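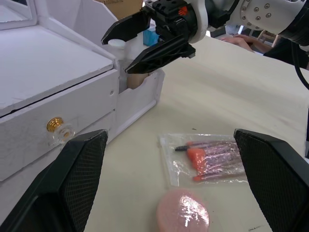 The vanity organizer at Goveck, seen from one of the wrist cameras.

I own a makeup drawer a lot like that one. White paint, little gold knob, and it sticks if you pull it crooked. So when I heard that a small lab called Goveck had spent most of a spring trying to get a two-armed robot to tidy one, I begged my editor for the trip. Give me a robot that knows where the face cream goes and I'll drive all night!

The project is called Ultwood, and what got me hooked was the training method, a way of practicing that the team calls the Guérin schedule. Usually, when you want an arm to learn a chore, a person steers it through the whole thing again and again, start to finish, and the software learns to copy. Drawer open, jar in, drawer closed, next. The trouble is that the hard part of a chore can be tiny. Getting hold of a knob might take a second or so out of a long run, and the rest is just waving an arm through the air (my words, the lab was more polite).

The Guérin schedule flips the proportions. You record a modest pile of full runs, let the robot have a go, and find the moments where it dithers. Then you go back and record lots of short clips that begin right there, with the fingers a bit too high, or a bit to the left, or coming in at a silly angle. Each clip shows the recovery and then stops. I kept thinking of piano lessons, when my teacher made me play the same awful two bars until I could do them half asleep, and only then let me go back to the top of the page.

Altogether they gathered 2948 clips, and the short ones far outnumber the full runs. Everything gets recorded from the wrists as well as from up top, so for each clip there's a wide view of the table and a close one of whatever the fingers are up to. 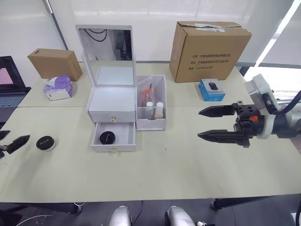

Why knobs are so mean

I'd figured the jars would be the tricky part. Jars are round, they're slippery, I drop mine in the sink all the time. But the jars went pretty well from early on! A jar is wide, and if you come in a little off, the fingers sort of center it for you as they close. A knob gives you no such help. It's small, it's shiny, and from overhead it's a gold dot that's half lost against the front of the drawer.

Then there's the pull itself. A drawer only wants to travel in one direction, so if your hand drifts sideways while you're pulling, the whole thing jams and the organizer starts sliding across the table. I do this at home about twice a week. I fix it without thinking, with a wiggle and a bad word. The robot had to be shown the wiggle, over and over, from every sort of bad start. 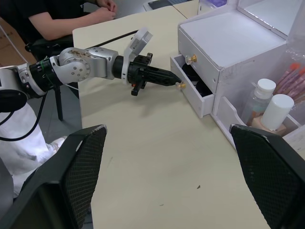
Fingertip to knob on the lower drawer, with the arm reaching in from the left.

So did it work? Mostly, yes, and I'll try to be fair about it. The old recipe, with full runs only, was tested on 18 fresh table layouts and got the drawer task right on two of them. Ouch. With the Guérin schedule, same layouts, it managed 13. I asked if they'd simply fed it more data the second time around, which I was quite proud of as a question, and they'd already thought of that. The total recording time was matched. The difference was in where those minutes were spent.

The misses are interesting too. Most of them came when the jar had been put down very near the front edge of the table, where the arm has to fold itself up to get low enough. There weren't many clips that started from that posture, so it had never practiced its way out. 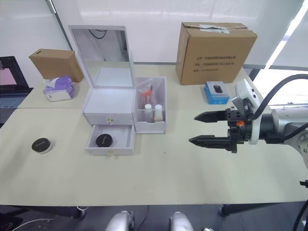 What I like is how unglamorous the whole idea is. You don't need a bigger model or a fancier hand for this. You need somebody patient enough to set up the same bad approach again, a finger's width over from last time, and record the way out of it. The person steering gets tired, of course, and the lab keeps sessions short for that reason, with long breaks and a lot of snacks.

There are things it can't tell you yet. All the knob practice was on one organizer, and I'd love to know what happens with a cabinet in another color, or with one of those flat metal pulls my kitchen is full of. A partner workshop, Eririer, is building a set of swappable drawer fronts so the same practice can be repeated with different handles. Those should be ready by July, and the plan is to run the 18 layouts again with every one of them. I've asked to come back for that, and I may bring my own drawer along in the trunk, since it sticks worse than theirs does.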